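Harkham ballot leaflets: read me first

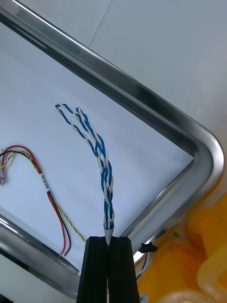 Twisted blue-and-white wires, with a red-and-black pair to the left.

Hello! I'm Hwa-young Myung and I look after this set. It holds the text of 3,191 election leaflets put through doors in Harkham and Sondidcombe, mostly for council seats, with a few from the parish polls (those are the odd ones, and my favourites).

What you get

There are 3 files. leaflets.csv has one row per leaflet, with the ward, the party or group as printed, and the full text. wards.csv lists the ward names, old and new. notes.txt is me grumbling about spelling.

Only 1,857 leaflets have a firm polling date. The rest say things like "this Thursday", so I left the date column blank and didn't guess. Please don't fill it in from the ward name!

How it was typed up

I ran the scans through Brultus, then fixed the text by hand, which took most of my evenings. Very long leaflets are cut at 2,000 characters and marked "cut". Home addresses and phone numbers are gone, but candidates' names stay in as printed.

Known niggles

Gil ward was split in two and I've kept the old name throughout. Independents are a muddle, as some called themselves three different things in one campaign. Rosette colours aren't recorded at all.

Last updated 16 January 2025. If you spot a mistake, send me the row number and I'll put it right in the next version.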